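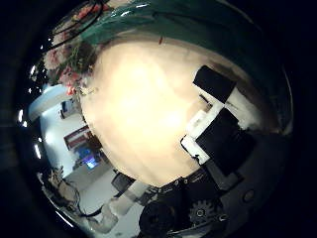 Workshop tips: cleaner wrist camera recordings at the table

When we teach the arm to pick up small things, most failed recordings are lost before the arm has moved. In the Lawal study we went through nearly 3,000 short recordings by hand, and the most common fault was light. A pale surface close to the lens goes almost white in the middle, while the flowers beside the green cloth look washed out, and the method can't learn much from such a view. The tips below are what we changed afterwards in the Femthorpe workshop.

Set the exposure by hand. Do it with the gripper at working height over the brightest part of the table, and then do not touch it until the session is finished. Automatic exposure jumps every time the arm comes down, and the comparison between two runs becomes worth very little.

Write down the light. We keep a paper sheet next to the keyboard: ceiling lights on or off, blinds, time of day. Suleiman Effiong found that runs from early morning and from late afternoon should never go in the same training set without a label.

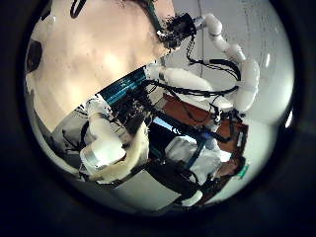

White arm segments with the black cables looping beside them.

Give the cables a long, loose path. Move the arm once through its full reach by hand before you fix any tie, and look at the elbow from both sides. Short ties pull on the wrist connector. We changed that connector two times before we understood this.

Wipe the table between sessions with a dry cloth. Small specks look much larger from the wrist camera than from your chair, and a crumb in the wrong place can be taken for an edge.
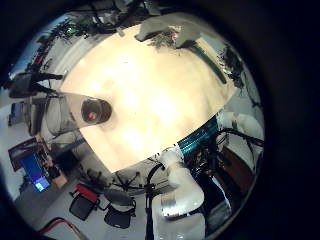 Choose your objects early and keep them in one box with the sheet. If one breaks, replace it with the same model, or begin a new series. For the comparison we used 42 start positions, marked on a paper template which we lay down and take away again. Please do not mark them with tape on the table, as the method learns the tape.

Keep 20 runs aside that you never use for training. It is tempting to add them when the result is poor.

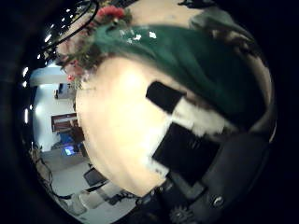

Page last changed: July, Þórey Riis

About the result itself. With fixed exposure and the paper template, the arm completed 185 test grasps before we had to stop for a wrist adjustment, and the failures were easier to sort than in the older series from Skultudow. I can't say which of the two changes helped more, we made them in the same week. Whoever repeats it should change the exposure first and leave the template for later.

The blank sheet is in the Plominix folder, second page. Print it on one side only, the back is useful for drawing.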